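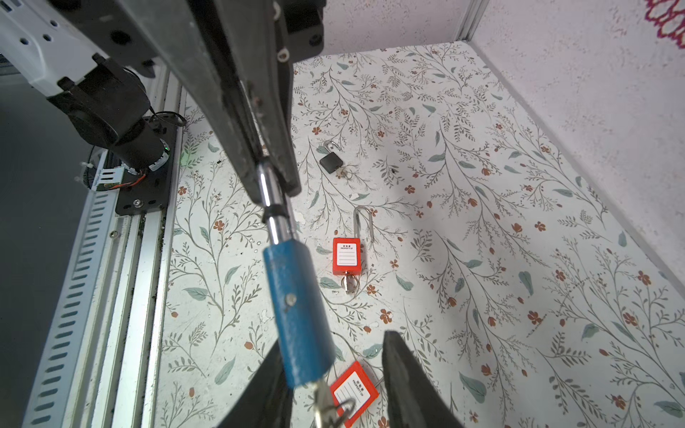

Red padlock, keys, flowery tabletop.

I have been going back to the pool in Fleltondale since February, and I am so glad I did! My friend Lindsay Faulkner talked me into it (she swims 80 lengths before breakfast, bless her). I managed 40 last week and then sat in the changing room for ages, quite pleased with myself. 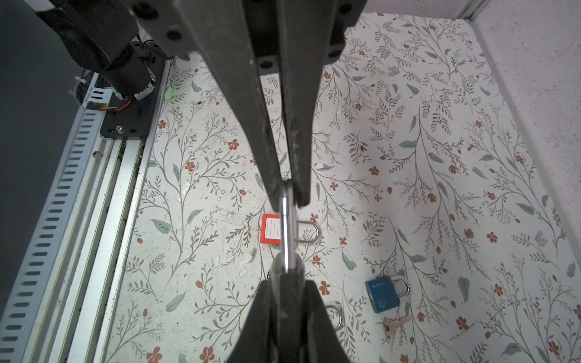 A nice shiny shackle.

The lockers take your own padlock now, so bring one. Mine is always 208, down by the hair dryers, and I get a little grumpy when it's taken. Afterward we walk over to Cartwright's for soup and talk far too long about our knees.
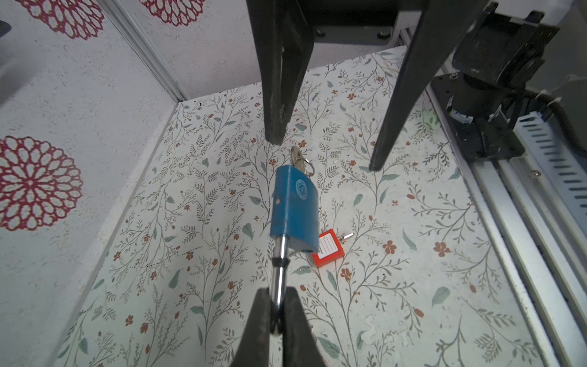
Blue one, with the key in.

Next week we're trying the early session, if I can get out of bed for it.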